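Justinas Vanags
Aug 28, 2019

Thread on moisture loss in bread after baking. I ran the packing tests at Stumport through July and the numbers are finally in one place.

Staling and drying are separate processes. Starch recrystallizes even when no water leaves the loaf. A perfectly sealed slice still goes firm.

It goes fastest a few degrees above freezing. The refrigerator is the wrong place for bread you plan to eat tomorrow. Freeze it or leave it on the counter.

We weighed 268 slices, same white pan loaf, same oven, crust on. Half went in film, half on open racks. Readings every 10 minutes for the first hour, then hourly. 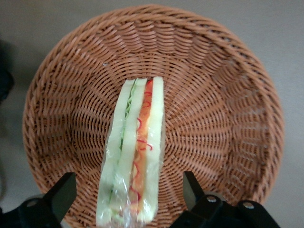

Crust and crumb trade water until they even out. In an open slice the crust loses to the air and stays crisp. Seal it and the water has nowhere to go, so the crust turns leathery. A sandwich in plastic wrap, like the one in the wicker basket, falls in the second group, and the filling adds water of its own. Butter to the edges slows that down. Mayo helps less.

Total readings: 3,622. I threw out 111 for scale drift. The scale at Wultden drifted more than ours, so I'm not mixing the two sets.

Next is rye. Higher acid, different starch behavior, and I expect the firming curve to be flatter. Will post the table when the slices are cut.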